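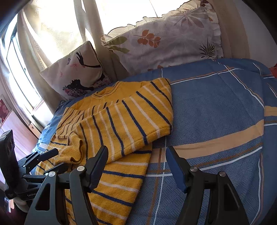

A striped knit sweater, partly folded on the bed.

Winter knit drive

Sweaters are wanted again for the winter clothing table at the Ustau hall. Last season 684 pieces came in, and 57 of them were heavy knits, which went faster than anything else.

Please fold knits flat and don't send them on hangers, as the shoulders stretch. Lay the sweater on a bed, bring the sleeves in, then fold the body over toward the neck. Go over it with a lint brush before it goes in the bag - fuzzy yarns pick up specks from everything. Check cuffs and hems for pulled threads. Small holes are fine if you pin a note beside them, and Faustino Huerta will mend what he can.

Limit is 2 bags per household. Write the size on a slip of paper and put it on top. Coats and shoes were collected in August and are not needed now.

Bags can be left at the side door on Arriaga Street until 12/01/2023. If you need a pickup, leave a message for Rigoberto Bermúdez at the hall office.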